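Software Engineer, Manipulation (control + planning)
Lulstead Robotics, Prusstead office
Full time, on site, start October if you can

We write the software that sits between a camera and a gripper. Team is small, backlog is not. Need somebody who can own grasp control end to end and isn't scared of old C++.
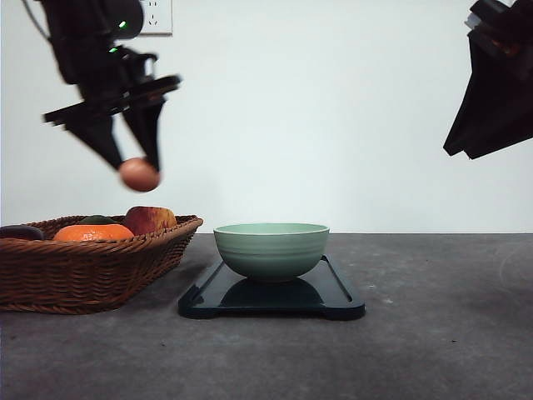
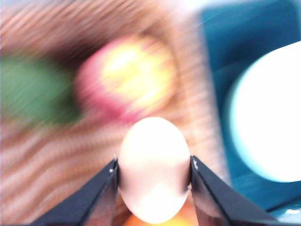
Grasping food items without bruising or cracking them, both pictures. That's the bulk of the job.

Do I need a PhD for this?
A master's or a few years of shipped code is fine, and so is a bachelor's with a good project you can walk us through. Two people on the team have no graduate degree.

What you'd be doing

- Grip force control. Current loop is position based with a current limit bolted on, we want proper force estimates. Sensors are cheap and noisy, plan on a lot of filtering.
- Motion planning for two arms sharing one table. Planner is in-house, called Gallov. Works ok for one arm, gets slow with two. Replan budget is 60 ms and we miss it too often.
- Perception glue. Wrist camera and fixed camera disagree when the arm moves fast, blur mostly, also timestamps. Somebody has to fix the timestamps.
- Tooling. Log replay, regression runs overnight, a viewer that doesnt crash on long logs.
- Some on-call for the Bramwell pilot site, one week in 12. Paid extra.

Must have

- C++ (17 or newer) and Python, both for real
- Have debugged something on actual hardware, not just in sim
- Comfortable with transforms, kinematics, basic control theory
- Can read a log and write down what happened in plain words

Nice to have

- Any tactile or force sensing work
- Trajectory optimization
- ROS 2. We use it for transport and not much else
- Learned policies, imitation learning, that sort of thing. We run one next to the planner and compare them

Hours and pay

Core hours 10 to 3, rest is up to you. Salary band is in the form, please look at it before you apply so we dont waste your time. 33 days off including public holidays. Relocation help up to a point, ask. Visa sponsorship case by case.

How to apply

Resume (two pages max) plus a link to code, or a short note on a bug you're proud of finding. No cover letter. Use the form on the Lulstead careers page, pick "Manipulation SW" from the list, ref 17. Reviewing applications as they come in adn we'll close when the seat is filled.

Process: a short call, then a paid half day at the office working on a real log with one of us, then an answer within a week. No whiteboard puzzles.

Agencies please don't.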